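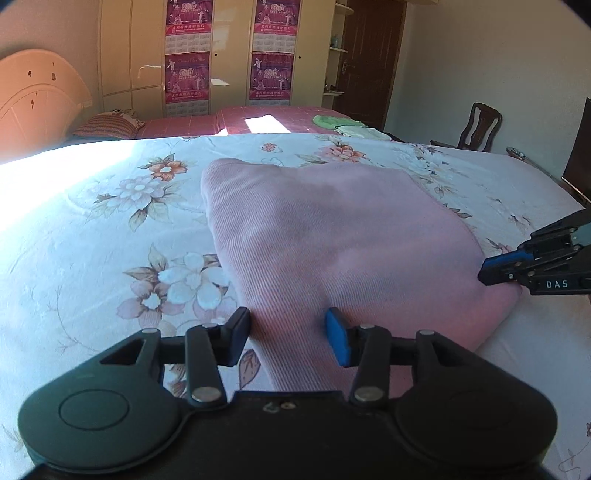

Two grippers and one folded pink knit, on a flowered sheet.

Friday, December 20, 2024
By the Stevum Kids Desk

Should your family save up for a robot that folds the laundry? Ads make it sound easy. We think you should ask some hard questions first.

What does it cost?
Let's say a pair of robot arms costs $2,252. That is only the first number. The pads on the fingertips wear down, and new ones cost money too. So do repairs. Grown-ups who buy machines for a living call this "the cost of owning." Always ask for both numbers – the price today and the price of keeping it going.

Why is folding so hard for a machine?
A box keeps its shape when you grab it. A sweater flops. Pinch it in the wrong place and it bunches up. A person can feel that and fix it quickly. A machine has to learn how, and learning takes a lot of practice.

Can we trust the video?
Be careful. In August a company called Ernholm showed a clip of its robot folding 20 shirts. How many tries did that take? The clip didn't say. Another company, Prandano, promises a robot "soon," but it has said that for three years.

What should we ask before buying?
Can we see it work on our own clothes?
How long does one sweater take?
Who fixes it, and who pays?
What happens if the company closes?

If the seller can't answer, keep your money in the bank. A nine-year-old can fold a sweater today, and the only cost might be some grumbling.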